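Grisier stellt Korpusmöbel auf durchgehendes Echtholzfurnier um

Neue Fertigungslinie am Standort Birnstead nimmt im Dezember den Regelbetrieb auf

305 Mal geteilt | 4 Kommentare

Birnstead. Der Möbelhersteller Grisier stellt die Produktion seiner Schränke und Kommoden auf ein Furnierverfahren mit fortlaufendem Faserbild um. Die Blätter eines Stammabschnitts werden dabei in der Reihenfolge des Messerschnitts erfasst, gefügt und auf die Fronten eines Korpus verteilt. Bislang wurden Türen und Schubkastenblenden aus getrennten Losen belegt, was bei Nachlieferungen zu Abweichungen in Farbton und Faserverlauf führen konnte.

Die Umstellung betrifft zunächst die Baureihen Maruyama und Kudumo. Beide werden auf einer gemeinsamen Linie gefertigt, die aus zwei Pressen, einer Fügestation und einer Kantenanlage besteht. Die Trägerplatten werden vor dem Belegen klimatisiert und beidseitig furniert, um Spannungen im Plattenaufbau auszugleichen. Die Oberflächen erhalten einen matten Lack auf Wasserbasis. Beizen kommen nur auf ausdrücklichen Kundenwunsch zum Einsatz.

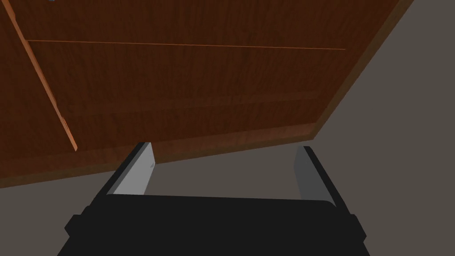
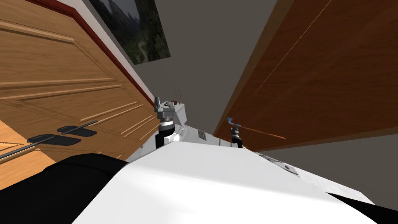 Schrankfronten in warmen Holztönen, computergenerierte Darstellung.

„Entscheidend ist die Rückverfolgbarkeit des einzelnen Blattes“, erklärt Ayana Tilahun, Leiterin der Produktentwicklung bei Grisier. „Wird eine Front beschädigt, können wir innerhalb des Rücklagezeitraums Material aus demselben Stamm einsetzen. Die Kommissionsnummer auf der Korpusrückwand genügt für die Zuordnung.“

Je Auftrag werden vier Reserveblätter eingelagert. Das Furnierlager in Birnstead wurde hierfür um 1337 Stellplätze erweitert und mit einer geregelten Luftbefeuchtung ausgestattet. Bestehende Aufträge werden nach dem bisherigen Verfahren abgeschlossen. Ein nachträglicher Wechsel auf die neue Ausführung ist möglich, sofern der Zuschnitt noch nicht freigegeben wurde.

Korpusmaße, Beschläge und Bohrbilder bleiben unverändert. Einlegeböden und Sockelblenden aus früheren Lieferungen sind weiterhin kompatibel. Fachhändler erhalten überarbeitete Datenblätter sowie Handmuster in den Ausführungen Eiche und Nussbaum. Die Pflegehinweise wurden um Angaben zur Lichtbeständigkeit ergänzt.

Pressekontakt: Grisier, Abteilung Kommunikation, Birnstead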